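Winter Open Day at Garnstead

The Garnstead knitwear workshop opened its doors on Saturday, February 8, 2025, and we drove over from Brevircombe, a trip of 40 minutes. Entry was free. The tour took in the yarn store, the cutting room and the finishing tables, where mittens and hats get a last check before packing.

I spent most of my time at the mittens. The fuzzy ones in pale blue-gray were my favorite — very plush, with a good wide thumb.

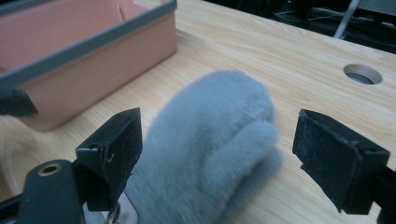 According to one of the finishers, fuzzy mittens should never go in the dryer, and a soft brush brings the pile back up once they have dried flat.

The shop at the exit takes cards. Parking is behind the building, and the next open day is in October.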